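Home | Regions | Towns | Getting Around | Before You Go | Contact

Venuvell Region: Visitor Safety Checklist With Comments

Checked by Jolanta Nowakowski and Grigore Vlad, 23 March 2024

Venuvell is a hill region with one main town, Brullent, and a number of smaller settlements along the river. The list covers the places most visitors go. Each item is marked OK, Needs Work or Closed, with a comment where we had one.

ROADS AND ARRIVAL

1. Main road into Brullent from the south. OK.
Comment: Resurfaced as far as the bridge. The last stretch before the market square is still cobbled and slick after rain.

2. Upper road to Flomalo. Needs Work.
Comment: Flomalo is the highest village in the region, and the road has 62 marked bends. The guardrail is missing at the bend below the chapel. Cones are out. Buses still use it, but large campers should take the valley road.

3. Bus station, Brullent. OK.
Comment: Lights work on all platforms. The timetable on the wall is last year's. Use the one at the ticket window. 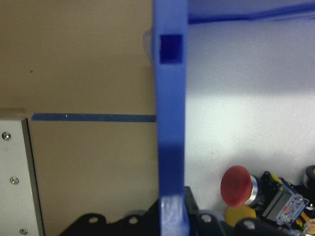 4. Parking at the lower gate. OK.
Comment: Spaces are narrow. The drain cover by the pay machine has been replaced.

OLD TOWN, BRULLENT

5. City wall walk. Needs Work.
Comment: Open from the lower gate to the clock tower only. The handrail is loose on the steps down to the school. We reported this last July and it has been tied up with wire, which we do not count as a repair.

6. Clock tower. OK.
Comment: 129 steps, no elevator. The stairs are one way up and one way down. Limit of 6 people on the top platform at a time, and the sign says so clearly.

7. Carré quarter. OK.
Comment: This is the old weavers' district, laid out in a square, with covered arcades on all sides. Paving is level on the north and east arcades. The west arcade has a step halfway along with no paint on it. Wheelchair users should go around by the fountain.

8. Public drinking fountains. OK.
Comment: All tested and marked as safe to drink, except the one behind the church, which has been shut off.

RIVER AND HILLS

9. Footbridge at the mill. Closed.
Comment: Two boards are rotten on the far side. Cross at the road bridge instead. It adds a fairly long walk if you are headed for the campground.
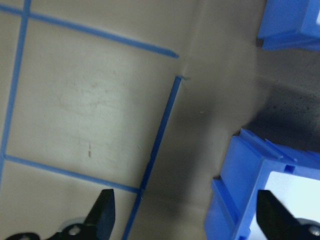 10. River swimming area. Needs Work.
Comment: The depth marker has washed away and the life ring has no rope. Swimming season starts in July, so there is time to fix both.

11. Ridge trail from Flomalo. OK up to the shelter.
Comment: Above 2000 meters there is still snow on the path and the markers are hard to find. Turn back at the shelter unless you have a guide.

12. Emergency phone at the shelter. OK.
Comment: Called the rescue post from it and got an answer. Cell service is poor past the tree line.

Items marked Needs Work will be looked at again before summer.

COMMENTS

Veronica Sima
Is the valley road okay for a car with a small trailer? We are staying in Flomalo for a week.

Jolanta Nowakowski
Yes, the valley road is fine with a trailer. Go slowly through the tunnel, it has no lights.

Dario Lombardi
The step in the west arcade got my mother two years ago. A strip of yellow paint would do it.

Jovita Montes
Does the bus to Flomalo stop at the campground? The map at the station shows a stop there but the driver went straight past it.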